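Festora Home Forum > Workshop and Garage > Oiling and Lubrication

Thread: Testing a pump oil can into a plastic bowl

2316 views, 4 pages

buswood_shed
Posted 12 Sep 2020

I got tired of finding out my oil can had lost its prime when I was already up a ladder with it. Now I pump it into a bowl at the bench first. I use a green plastic mixing bowl, the kind you can see through a little, and I wear black knit gloves. The bowl goes on a plain white surface so I notice drips.

The can is the hand-pump type with a metal spout and a long lever. It holds 300 ml. I fill it with chain oil from Drindby, which is fairly dark. My questions are whether plastic is fine for this and whether I should switch gloves.

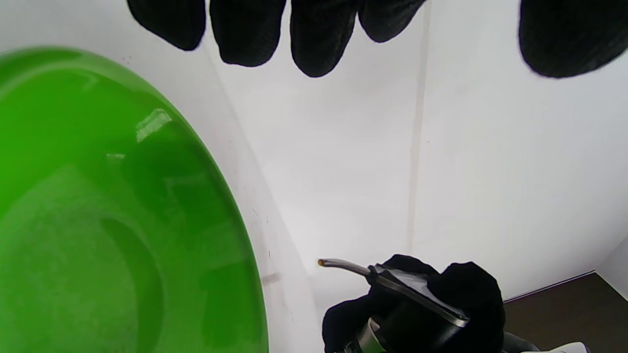
Re: Testing a pump oil can into a plastic bowl

hingepin
Plastic is fine for a few minutes. I would not store oil in it. Some of the cheap bowls go cloudy after a while and then they never feel clean again.

Knit gloves are a bad choice in my opinion. They soak it up and you carry it to the next thing you touch. Nitrile.

triệu_garage
I disagree on the gloves. Nitrile makes my hands sweat and I tear a pair every time I reach into the mower deck. Knit gloves go in a bucket with dish soap and they last me from March until the leaves come down.

hingepin
You wash oily gloves in a bucket and then what do you do with the bucket?

triệu_garage
Same as the rest of it. It goes in a drum and the drum goes to the county drop-off. I don't pour it in the yard if that is what you are asking.

buswood_shed
Back to the can. The stream comes out solid at the spout and then thins out on the way to the bowl. I hold the spout out to the side of the bowl and shoot across. Is that normal or is the tip worn?
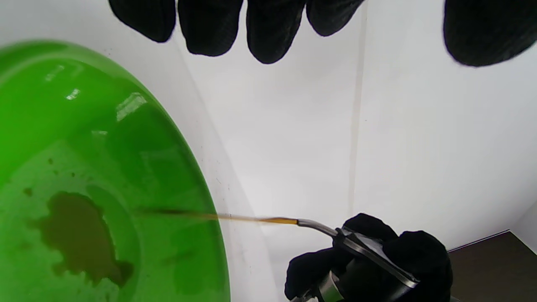

Reading time for this page: 4 min

oldlathe95
Looks normal to me. You have a solid line near the spout and it gets fainter as it goes left, and a good pump can will do that if you squeeze hard. A worn tip usually sprays to the side. The puddle at the bottom with a few drops near it doesn't worry me either.

If you want less mess, get the spout down inside the rim and pump slowly. You don't need distance to check the prime.

hingepin
Agree with that. Shooting it across open air is asking for a stain on the bench.

buswood_shed
I wanted to see how far it would carry. The hinge I need to reach is behind a gate post – no way to get the spout right on it.

oldlathe95
Then get a flexible spout. Buswood Hardware had them on the wall by the grease guns last time I was in. Check the thread on your can before you go, they are not all the same.

triệu_garage
Flexible spouts leak at the collar. I have had two and both did it. I would tape a length of thin tube to the rigid one.

oldlathe95
Mine doesn't leak. Did you put the washer in?

triệu_garage
Yes I put the washer in.

buswood_shed
I will try the tube first, I have some left over from the fish tank. Another thing about the bowl. It is light and it wants to slide, so I keep a hand on it.

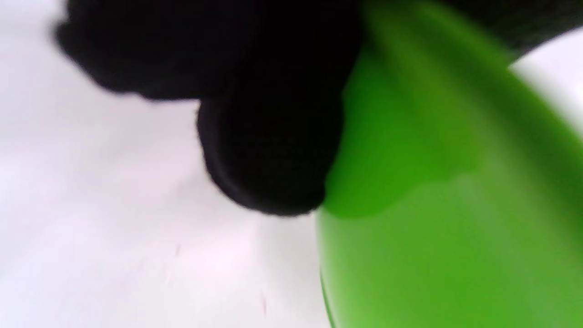
Glove against the green plastic, close up

hingepin
Put a damp rag under it. Or use a steel bowl, they are heavier and you can wipe them out with a paper towel.

oldlathe95
I use a coffee can with a handful of sand in the bottom. The sand soaks up the oil and it doesn't tip over.

triệu_garage
The see-through bowl is better for checking if there is grit in the oil. You can hold it up to the light. You can't do that with a coffee can.

buswood_shed
Keeping the bowl then, with a rag under it. It stays in the garage from now on and I marked the bottom OIL so it does not end up back in the kitchen. I will post again when I have tried the tube on the gate.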